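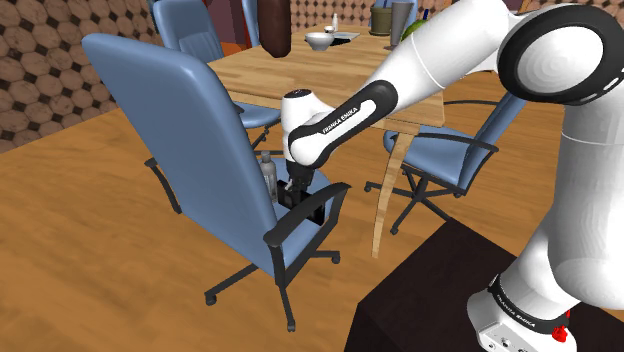
Narkitero Task Chair: Three Months at a Desk
Reviewed by Daiane Queiroz, 2022-12-22

The Narkitero is a mid-priced task chair with a gas lift, a synchronized tilt and a fabric seat. It ships in one carton and needs 27 minutes and a single hex key to put together. I have used it as my only work chair since September, replacing a Dimetti that had developed a slow leak in the cylinder.

Assembly
The base, cylinder and mechanism go together without tools. The backrest attaches with four bolts, and these are the only weak point in the process. The holes in the back bracket are cut with little clearance, so all four bolts should be started by hand before any of them is tightened. The manual shows this in a drawing but does not say it. Casters push in and stay in.

Seat
The foam is firm. After two weeks it had softened slightly at the front edge and has not changed since. Seat depth adjusts over a short range with a slide under the right side. At the longest setting I have enough thigh support; a colleague, Adelino Henriques, who is a good deal taller, did not. He prefers the Navenel, which has a longer slide and a worse backrest.

The fabric is a tight weave and does not pill. Coffee came out with cold water and a cloth. Lint is another matter - anyone with a pet should expect to vacuum it weekly.

Tilt and lift
The tilt locks in 4 positions. Tension is set with a knob under the front of the seat, and it takes a lot of turns to get from one end to the other. Once set, it holds. The recline is smooth through most of the travel, with a faint click near the upright position that started in the second month. A little silicone grease on the pivot stopped it.

The lift is quick and does not sink. I marked the column with tape on the first day and the height has not moved.

Armrests
Height only, no width or pivot. The pads are hard plastic with a thin soft layer, and they have some side play. This is where the Antwi is clearly better, though it costs 40 dollars more. If you type with your forearms resting on the pads, pay the difference. I keep mine lowered and out of the way of the desk.

Noise and floors
The stock casters are meant for carpet. On hardwood they rattle and pick up grit. Soft casters with a standard stem fit without an adapter, and I would order a set with the chair.

Verdict
Good mechanism, good foam, mediocre arms. Recommended for average-height users who work on carpet or are willing to change the casters. Tall users should try the Navenel first.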